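Chapter 3
Heat Transfer in Food

3.1 Scope of the chapter

Cooking is the controlled movement of energy into food. This chapter treats conduction, convection and radiation in turn, then takes up microwave heating in Section 3.5. Readers should know the definitions of specific heat and latent heat from Chapter 2.

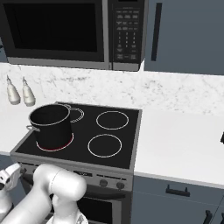
Conduction dominates inside solid foods. The rate depends on the temperature difference, the thickness of the piece and its thermal conductivity. Doubling the thickness of a slab makes the center take close to four times as long to heat, all else being equal.

3.2 Surface and center

The surface of a roast and its center follow different curves. Surface browning becomes rapid once the outer layer has dried, while the center still holds most of its water. Arain and Dogar recorded both curves for a set of 271 samples in an oven held at 165 °C; their data are used in Problems 2 and 3. 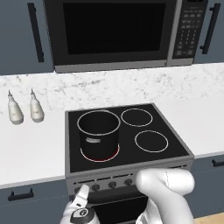

Why does the center of a roast keep warming after it leaves the oven?
The outer layers are hotter than the center, and heat continues to flow inward until the difference is small.

The size of this rise depends on the mass of the piece and the oven temperature. It is larger for thick cuts. Section 3.3 derives an estimate from the heat balance.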